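## 4. Oiling and waxing: getting the finish on

Right, so you've done your sanding (section 3), you've hoovered twice, and you're itching to open the tin. I know the feeling! Read this bit through first though, with a cup of tea, before anything goes near the wood.

I use Cosmont hard wax oil on floors and Plimamell on anything that touches food. They're sold side by side at Skála, the shop I get most of my bits from, and the tins look nearly the same, so check the label. I've opened the wrong one more than once.

### What you'll need

- The oil itself. My front room took one 700 ml tin for the first coat and a bit less for the second
- Lint-free cloths (old pillowcases are lovely for this)
- A wide, flat brush or a short-pile roller
- 200 grit paper for between coats
- A metal bucket with a lid, filled with water, for the used cloths
- Knee pads, if your knees are anything like mine

### Floors

1. Open the windows a crack. You want air moving, but you don't want a gale blowing dust across the boards.
2. Stir the tin slowly with a flat stick, right down to the bottom. Please don't shake it, you'll get bubbles and they'll stay.
3. Start in the corner furthest from the door and work along two or three boards at a time, the full length of the room, before moving over. Stopping halfway down a board leaves a lap mark, and on pale boards you will see it every single morning.
4. Put it on thin. Thinner than that! If it looks wet and glossy after fifteen minutes, you've overdone it, so wipe the extra off with a dry cloth.
5. Cut in around anything fixed (pillars, built-in seats, hearths) with a small brush before you reach it with the roller.
6. Leave it overnight. Socks only in the morning, and no rugs for a fortnight.

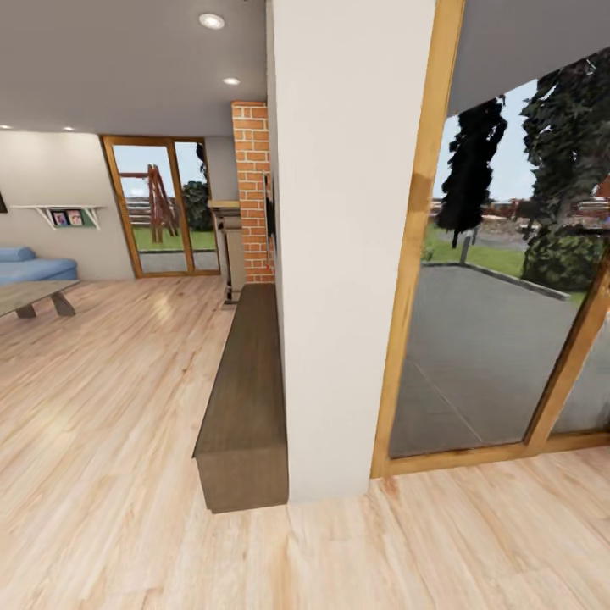
**Do I have to move all the furniture out first?**

Everything loose has to go, and it's far easier to do the whole room in one go than to shuffle a sofa from side to side. Fixed pieces can stay where they are, just mask along the bottom edge with low-tack tape and peel it off while the oil is still fresh.

> **Caution:** Oily cloths can catch fire by themselves if you scrunch them up and leave them. Soak them in your lidded bucket of water, or lay them out flat outdoors, one layer thick, until they're stiff. Do this even if you're only nipping in to answer the phone.

### Between coats

7. Go over the whole floor by hand with the 200 grit, very lightly, along the grain. You're only knocking off the little raised hairs.
8. Hoover, then wipe with a barely damp cloth and let it dry.
9. Second coat, same as the first but you'll use less.

**Note:** In January my second coat took nearly twice as long to go off as it had in the summer. A chilly room slows everything down, so if it still feels tacky, leave it alone and check again after tea.

### Chopping boards and other kitchen bits

Much quicker, this, and a good place to practise if the floor frightens you.

1. Wash the board with hot water and a drop of washing-up liquid, then stand it on edge until it's properly dry. I give it a full day.
2. Warm the Plimamell tin in a bowl of hot tap water for five minutes so it runs nicely.
3. Pour a small puddle in the middle and rub it out towards the edges with a cloth. Don't forget the end grain, which drinks it like nobody's business.
4. Do both faces and all the edges in the same sitting. Oil one side only and the board may cup.
5. Wait twenty minutes, wipe off what hasn't soaked in, and stand it up again.
6. Repeat the next day, and after that whenever the wood starts looking pale and thirsty.
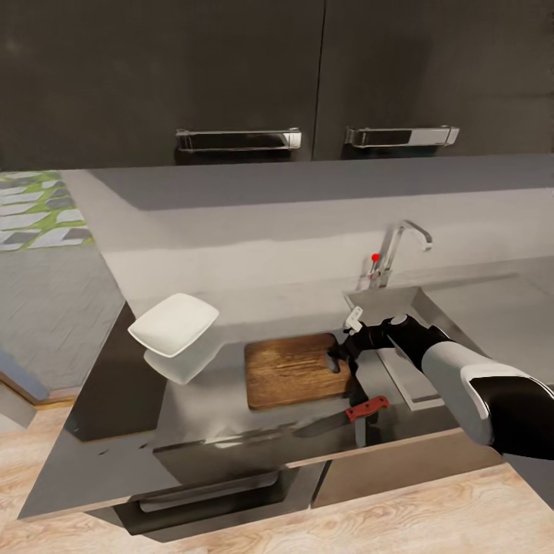 Silvia Tichý wrote in to ask that I mention handles and cut-outs, as she always missed the inside edges and hers went grey there first. She wraps a bit of cloth round a lolly stick to get in, and I've nicked the idea.

**Note:** Never put an oiled board in the dishwasher, and don't leave it soaking in the sink either. If you've already done it and the surface has gone furry, dry it, sand it with the 200, and start again from step 1.

### Swirly or knotty grain

Some boards have loops and swirls in them, and these soak up oil unevenly. The tight rings around a knot hardly take any, while the softer wood beside them takes loads, so you can end up with a patchy look on the first coat. Don't chase it by piling more on! Wipe everything back level, let it dry, and see how the second coat evens things out. For a stubborn pale patch, I dab a little on with a fingertip in a glove, wait ten minutes, then buff.

Always try a hidden spot first, too. Inside a cupboard or under a doormat will do. Pale wood often goes a shade warmer than you expect, and once it's in, it's in.

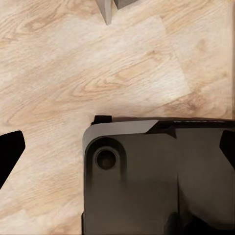

Encarnación Vallejo reckons I'm too fussy about patches: "Mine looked dreadful for a month and then I stopped being able to find them." She does use a white-tinted oil, mind you, and I've only ever used the clear, so go by your own test spot.

### Putting things away

Wipe the rim of the tin before you put the lid on, or you'll be attacking it with a screwdriver next time. Write the room and the month on the side in marker. Brushes want cleaning with whatever thinner your tin recommends, followed by warm soapy water, and then hang them bristles down.

Section 5 covers scratches, water rings and what to do about candle wax.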